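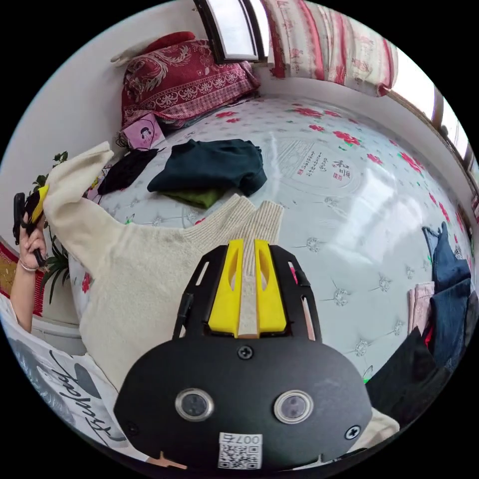

Cream knit sweater with ribbed collar and cuff, stretched out, partly on a bed.

Search this site Search Menu

Keeping Wool Longer: A Student Project on How People Wash, Mend and Store Their Knitwear

January 2023 By Kalliopi Zervas

My grandmother owned four good sweaters in her whole adult life, and when I started this project I owned eleven, most of them in poor shape. That difference bothered me more than I expected it to. When our textiles course asked us to pick a household habit and study it properly over one semester, I already knew which one I wanted. I wanted to find out what people in my own town do with their knitwear between the day they buy it and the day they give up on it.

The town is Skokley, which has one main street, two laundromats and a yarn shop called Fusier that has been open longer than I have been alive. Fusier let me leave a stack of questionnaires by the register, and the ladies who sit at the back table were kind enough to fill in the first batch while I stood there eating their shortbread. I put more in both laundromats and in the lobby of the public library. Altogether I handed out 400 forms in September and got 300 back, which my instructor told me was a very good return for a form with no prize attached.

What I asked

The form was a single sheet, both sides. It asked how often people wash a sweater, whether by hand or by machine, how they dry it, where it lives in the summer, and what they do when a hole shows up. There was also a blank space at the bottom for "anything else you would like to say about a sweater." I nearly left that part off to save room, and I am so glad I kept it, as it gave me my favorite reading of the whole semester.

What people told me

Most people wash their knits far more often than they need to. Out of the 300 forms, 200 said a sweater goes in the wash after one or two wears, and a good number of those people also said they were disappointed by how quickly their sweaters lose their shape. I don't want to claim that the one thing always causes the other – my form was not built to prove that – but it did make me look at my own laundry basket with some guilt.

Drying was the second surprise. I had assumed that everybody knew to lay a sweater flat. Plenty do, on beds, on towels, across the back of a sofa, and one gentleman uses an old window screen balanced on two chairs. But hanging was nearly as common, and the people who hang their sweaters wrote again and again about stretched shoulders and sleeves that come down over the hands.

Mending was the part I had looked forward to most. Very few people my own age said they would try to fix a hole themselves. Older people mostly said they would, though several added that they used to and that their eyes are not what they were. The blank space at the bottom filled up with mending stories, including one about a fishing sweater darned so many times that the family argued over whether any of the first yarn was left in it.

A little history, as I found it at the library

The library keeps a box of papers from the Pascu mill, which spun wool down by the river until 2000. In it I found care leaflets that used to be tucked inside every package of yarn. They tell you to air a garment overnight before you think of washing it, to use cool water and very little soap, to press the water out in a towel, and to fold the sleeves across the back for storage. All of that is still good advice, and I would love to see somebody print those leaflets again.

My own trial

For six weeks I followed the Pascu leaflet with three of my sweaters and carried on in my usual careless way with three others. I measured each one across the chest and down the sleeve every Sunday-style chore day, with the same tape. The aired and flat-dried ones barely changed. Of the others, two grew longer in the sleeve and one shrank so badly that my little cousin now wears it.

Six sweaters is a tiny trial, and they were not all the same fiber, so I would not lean on it too hard. If I did this again I would knit matching swatches and treat each one differently. I would also ask about moths, which I forgot entirely and which turned up in the comments all the same.

What came next

With help from Fusier I ran one evening mending class under the name Relari, which is simply a word my roommate and I liked the sound of. We taught a basic darn and a way of picking up loose stitches along a cuff. People brought socks, mostly! There will be another class in the spring if the shop can spare the table.

Thank you to everyone who filled in a form, and to my instructor for reading two very long drafts before this one.

We use cookies to improve your visit. Accept Manage settings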